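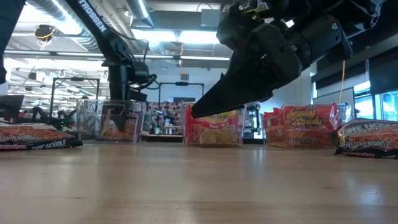 3.2 Sorting of packaged dry food in shared kitchens

Instant noodles were the most frequent single product in the shared kitchens of our study, and they were also the product that residents found most difficult to keep in order. A packet of noodles is light, it slides easily, and it does not stack well with cans or jars. In the house in Drastham, the residents had at first one deep drawer for all dry food, and the packets went to the bottom of it. After the interviews in August we proposed to them a system with one transparent bin for each kind of noodle. Figure 3 shows a row of packets on a long wooden tabletop, with three clear plastic bins each holding a package, and two packets outside the bins. The printed face of a package can be read through the wall, as with the word "Beef" on the small white label in the middle bin. We will come back to this point, as it was important for how the residents chose a place for a new packet.

Figure 3. Noodle packets and clear bins on a wooden tabletop. The packet at the far left, marked "FIRE NOODLE", lies flat outside the bins.

The participants did not sort by brand, as we had expected from the earlier work in Neritz. Most of them sorted by taste, and more exactly by how hot the taste was. One resident, Bianca Voicu, explained that she never reads the name of the maker. "I look if it is red," she told us, "and then I look if there is meat in it." The difficulty is that color is a weak sign for this product. Many noodle packets are red, also the mild ones, and a person who sorts only by color will soon have different tastes in the same bin. Several residents corrected their first choice after they had turned the packet and read the small text. This second look was rare with the opaque boxes that we used in the pilot, where the older packets could be seen only from above.

We recorded 576 placements of packets over the whole period. In about 70 percent of them, the packet was put in a bin where the same kind was already present. The rest were mostly packets of a kind that had no bin yet. For these the residents used a solution that we did not propose: they left the packet flat beside the row until somebody decided. In the interviews this was called "the waiting place," and it had its own small rules. A packet could stay there for four or five days — after this time anyone was allowed to cook it.

The position of the packet inside the bin also had an effect. Standing packets were found faster than lying ones, but they fell over when the bin was nearly empty. Jalen Blackwood, who lived in the house in Pulell, solved this by folding a piece of cardboard behind the last packet, and his neighbors copied the idea within the same month. We did not see this practice in the other houses, where the residents simply let the packet lean on the wall of the bin.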